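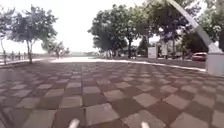
Paving is rarely the first subject raised when a public square is discussed, and Zohreh Soltani would like that to change. As head of surfaces and planting at Stidico, the practice responsible for the long-term upkeep plan for Dolura Plaza, she has spent much of her working life on questions of joints, falls and bedding layers. The plaza is the largest single area of patterned paving in her care. Its large square tiles, pale grey alternating with a darker reddish brown, are laid in a regular grid with trees standing at the edge, and the pattern remains legible across the full width of the open ground. "People give directions by it," she said. "They will tell a friend to wait on the red squares by the trees. It is a poor direction, and everyone seems to find one another."

Ms Soltani spoke to the Bulletin at the Stidico offices following the publication of the revised upkeep plan, which replaces a document that had served for 10 years. The earlier plan treated the paving and the planting as separate matters, each with its own budget and its own contractor. The new one brings them together, and she regards this as its chief merit.

"A tree does not know where the paving contract ends," she said. "The roots lift a tile, the tile rocks, water gets beneath it, and by the following spring there are four tiles to be relaid. Under the old arrangement the paving contractor came and put back what had been there before. The root was still growing, of course, and we would pay for the same work again."

Under the revised plan, any lifted tile within reach of a root is to be examined jointly by the paving and planting teams before it is relaid. Where the root cannot be trimmed without harm to the tree, the bedding will be adjusted and the level of the surface eased over a greater distance, so that no edge stands proud. The preferred bedding material is a coarse, free-draining mix supplied by Kramer, which was tested on a short length of path in April. Ms Soltani described the result as satisfactory, though she would prefer to see it through another winter before committing the whole of the eastern side to it.

Asked whether the checkerboard makes her work harder, she considered the matter for some time. A plain surface, she said, forgives a great deal. A replacement tile that is slightly too warm or too cool in tone will pass unnoticed in a field of similar tiles, whereas in a pattern of two colours the eye goes straight to it. The reddish tiles present the greater difficulty. They fade unevenly according to how much sun they receive, and a new tile set among old ones can look quite raw for several seasons.

"We keep a stock in the open air for that reason," she said. "They are laid out on racks behind the depot, half of them under a hedge and half in full sun. When we need a tile for the shaded side we take it from the shaded rack. My colleagues at Flaveck thought this was excessive until they saw a repair done with tiles straight from the pallet."

Flaveck, which carries out the relaying, has since adopted the same method at other sites.

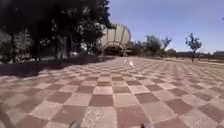
The question of shade occupies a full chapter of the plan. Ms Soltani is firmly of the view that the trees should remain at the margins and that the centre should be left open, a position that drew a number of objections during the consultation. Several respondents asked for a double row of trees across the middle. She understands the request, particularly in respect of summer afternoons, but points to the depth of soil available, and to the use of the open ground for gatherings of every size.

"If you plant the middle, you have made a small wood with a floor," she said. "That may be a very pleasant thing. It is a different place from the one people asked us to look after." The plan proposes that the existing canopy be allowed to spread where it safely can, with crown lifting kept to the minimum needed for people to pass underneath. Two further trees will be planted on the margin once the ground has been prepared.

She was equally direct on the subject of cleaning. The previous plan permitted pressure washing whenever the surface was judged to be dirty, and over time this removed a good deal of the jointing sand. Tiles with empty joints begin to move, and their edges chip. The new plan limits washing to low pressure, with the joints inspected and refilled afterwards. Leaves in the shaded areas are to be swept and not blown, as damp leaf litter left against the kerb will stain the paler tiles.

"The pale ones show the leaf and the red ones show the salt," she said. "There is no month in which both colours look their best. I have made my peace with that."

On the matter of seating, about which the Bulletin has received a good many letters, Ms Soltani was unable to give a firm answer. Designs have been requested for benches that can be fixed without drilling through the tiles, and the first of these was considered too heavy for the bedding beneath. A lighter version is awaited. She would like the benches to follow the lines of the grid, and she would like them to have backs, having been told by a great many older residents that a bench without a back is of little use to them.

The conversation returned at its close to the tiles themselves. Ms Soltani keeps 2 of them on the windowsill of her office, one of each colour, both taken up from the plaza during an early repair and both too chipped to be put back. She uses the red one as a doorstop in warm weather. The next inspection of the joints will begin at the shaded side, where the moss is, and she expects to walk it herself with the Flaveck foreman and a bucket of sand.

Published August 29, 2020

Filed under: Interviews, Parks and Public Squares, Paving and Surfaces

Search the Bulletin
Enter keyword or phrase
Go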